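Session 322

The trainer logged in at the Tirnthorpe office at five to seven. The work order had two lines. Line one: demonstrate picking and stacking of electrode boxes, simulated cell, Zultari layout. Line two: no coaching of the policy between attempts.

She put her hands into the controllers and waited for the link to settle. The arm in the model followed her right wrist with a small lag, which she had learned to allow for. When she turned her palm down, the gripper turned down. When she stopped, it stopped a moment later.

The Donham people wanted demonstrations that were slow and even. Their notes said that hesitation was recorded as faithfully as intent, and that a learner could not tell the two apart. She had read the notes twice on her first day. Since then she had tried to decide each movement before she made it.

Attempt 5 was discarded. She had closed the fingers too early and pushed a box sideways across the wood. She marked it as operator error, reset the joints and began again.
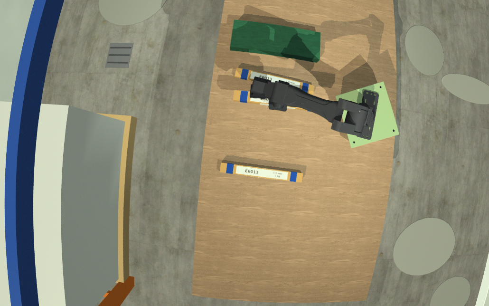
She lowered her wrist by small amounts and watched the shadow, because the shadow was a better guide to height than the arm was. At the height she wanted she held still and let the lag run out. Then she closed her hand.

There was no weight in it. The controllers had force feedback, but Mangubat had switched it off in April to save on repairs. Her father had welded for a living and had carried boxes like these under one arm, and she knew what a full one ought to feel like. She lifted at the speed that would have suited it.

The log accepted the attempt. In the comment field she typed: grip closed at correct height, lift slow, load assumed.

She read the last two words again — the field allowed edits for 7 seconds — and left them in. Then she opened her hand, brought the arm back to its start position and asked for the next reset.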